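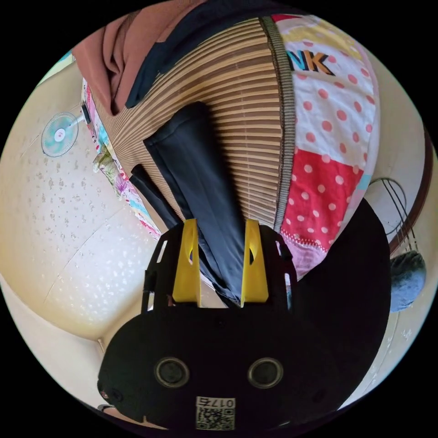
November, a little after nine in the evening

My wrist is sore and I am in a very good mood, so I had better write this down before I fall asleep on top of the notebook. Twenty more folds done today, which brings me to 439 since I started, and I think I am finally getting the hang of being a teacher to something with two fingers.

It was dark clothes all day, the navy ones mostly, laid out on the bamboo mat on the bed. I like working on the mat because the cloth slides on it a little, and I have learned to pinch low, let the yellow fingers close all the way, wait one slow breath, and only then lift. Solange told me that weeks ago and of course I nodded and went right on hurrying. She called around four, from Ornmont, and we talked much longer than we meant to (her mother is better, thank goodness, and wants my lentil recipe). She had gone through my last batch and thrown out 16 folds, nearly all for the same fault, which is that I let go while my hand is still moving. I was a bit hurt for as long as it took to put the kettle on, and then I went and practiced just the letting go, over and over, with a pillowcase, until I felt silly and then until I felt good at it.

What I keep thinking about is how odd it is to slow down a thing I have done all my life. My grandmother taught me to fold by standing behind me and putting her hands over mine, and I never once heard her explain it. Now I do the same for an arm in a room in Fevdale that I have never set foot in, and I find myself folding the way she did, smoothing from the middle out, though with the gripper it's more of a nudge than a smooth!

Yichen wrote that the arm folded 6 towels yesterday from our recordings, and that the last one came out crooked but sweet. I read that twice. He wants sleeves next, and I have been dreading sleeves.

Tomorrow: charge the gripper overnight, wipe the lenses, ask Solange if inside-out counts as a mistake or if I should fix it as part of the fold. Also buy lentils.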